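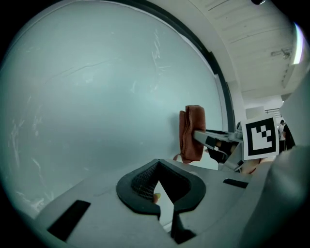 Buying hand-held grippers: questions from departments

Last revised May 13, 2021. Queries to Ming-te Kwok, Kevard purchasing desk.

How many grippers make up one station?
Two. Cloth work such as towel folding is done with one gripper in each hand, so they are ordered, stored and written off as a pair. Single units are only bought as spares.

What does a pair cost?
The current Ledik quotation is 1,222 per pair, before tax and carriage. It covers the body, the fingers and the printed marker for each gripper. Cameras and memory cards are quoted separately.

Which parts wear out?
Finger pads first. Budget 80 per station per year for pads and fingers. Markers should be replaced when the print is scratched or a corner lifts. Charge these to consumables, code 20, and leave the equipment line alone.

Do we need a robot arm at the same time?
No. Recording by hand can start well before an arm is bought. Till Mühlbauer advises settling the finger type first, as the arm end must take the same fingers.

Can we reuse grippers from the Shek site?
Only if the finger mounts match. The older Shek units have a narrower mount and no adaptor is stocked. Send the part number to Pin-yu Yuen before promising them to anyone.

What should we allow for cloth and other test items?
Ordinary household towels are suitable. Buy several colours and more than one thickness. They come out of the project budget, not the equipment budget.

How much room does a station need?
A table reachable from both sides, and space for a second person to stand clear of the work. Overhead lighting is normally sufficient. Cable clips are not in the quotation.

What is the lead time?
Orders through Drirnia are placed in batches. The next batch closes in July. Late requests go into the following one.

Who signs?
King-fai Yu for complete stations, Tsz-kin Hung for spares and consumables. Attach the quotation and the name of the person who will hold the equipment.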